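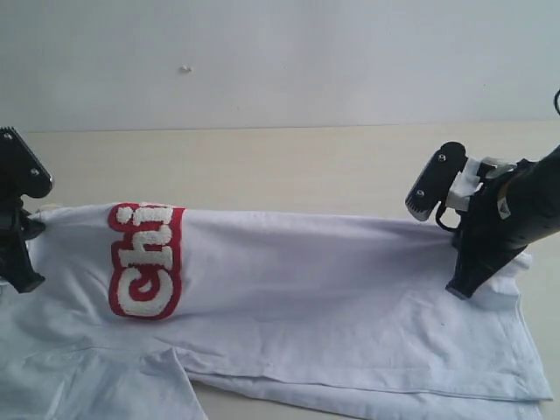 Driving across the county to get rid of a few old shirts makes no sense, one Wodbridge resident told the town in a written comment on its plan to collect used clothing at the curb. The comment asked for the service to start as soon as possible and to include items too worn to be sold again.

The town has now agreed to both requests, at least in part. Under a plan published on 14/01/2021, clothing and household fabric will be picked up from homes in three parts of Wodbridge beginning in May. Worn and stained items will be accepted as long as they are clean and dry.

The first stage covers 694 homes in Fetavitz, the streets behind the old mill, and the apartment blocks along the river road. The rest of the town will keep using the drop-off bins for now. A decision on whether to widen the service will be made after the first eight collections.

Pickups will be made once a month by Brultus, the company that already handles recycling in the town. Each home will get a roll of clear green bags with a printed list of what can go in them. Bags should be tied and placed next to the recycling cart, not inside it. The trucks that empty the carts cannot separate fabric from paper and cans, and loose clothing has been a problem at the recycling plant for years. Sleeves and straps wrap around the moving parts and the line has to be shut down while they are cut free.

Most of what people put in the bags can be things they would expect to give away: shirts, pants, dresses, coats, paired shoes, belts and hats. Sheets, towels, curtains and tablecloths are also on the list. Torn items are fine. So are T-shirts with faded prints, socks without a match, and sweaters with holes in the elbows.

Pillows, comforters, rugs and mattress covers will not be taken. Neither will anything with paint, oil or mold on it. The town says a single damp bag can spoil the others around it before the truck is unloaded, and asks residents to hold their bags until the next month if heavy rain is expected on pickup day.

The bags will go to a sorting warehouse run by Aydoğan, a used textile dealer with a site near the freight yard. Items in good condition are packed for resale, some to thrift stores in the region and some to buyers overseas. Plain cotton that cannot be sold as clothing is cut into wiping cloths for garages and print shops. White cotton brings the best price for this use, as it leaves no dye behind. Other fabric is shredded and used as padding or insulation.

What is left after that goes to the landfill. Aydoğan has told the town it expects this share to be small but has not promised a figure, and the contract does not require one. Several of the written comments raised this point. The town's reply was that it will ask for a report after each collection and will post the reports on its website.

Wodbridge sent 355 tons of clothing and fabric to the landfill in the last year for which it has records. That came from a survey of trash taken at the transfer station, where workers opened sample bags and weighed the contents by type. Fabric made up more of the weight than glass did. A large part of it was everyday clothing, and much of that was still in one piece.

The drop-off bins have not kept up. There are three of them in town, at the library, the fire station and the supermarket lot on the east side. The library bin was closed for several weeks last spring when thrift stores stopped taking donations, and bags piled up beside it in the rain. It has been open again since summer, but the town says it still gets complaints about overflow, mostly after holiday weekends.

Residents will not be charged for the new pickups. Brultus will be paid a flat fee for each collection, and part of the cost will come back to the town through payments from Aydoğan, based on weight. The rate is tied to the market price for used textiles – a price that has dropped over the past year – and the town has budgeted as if it will receive nothing.

Not all of the comments were in favor. A number of people were worried that the service would draw donations away from local charity shops. The plan answers this by asking residents to take their best items to a shop first and use the green bags for the rest. The same advice will be printed on the bags. Two shops have asked to have their hours and addresses added to the list, and the town has agreed.

Others asked about theft. Bags of clothing left at the curb have been taken or torn open in nearby towns with similar programs. Residents are being asked to put bags out on the morning of collection and not the night before. Apartment buildings will have a locked cage in the trash area, with a key held by the building manager.

Homes in the first stage will receive a letter in the spring with their collection dates and the first roll of bags. Replacement bags will be free at the library and at the town office. Any clean clear bag can be used if the roll runs out, with a strip of paper inside marked "fabric." Black trash bags will be left behind.

The drop-off bins will stay in place during the trial. The bin at the fire station will be moved to the other side of the building in May to make room for repairs to the parking lot.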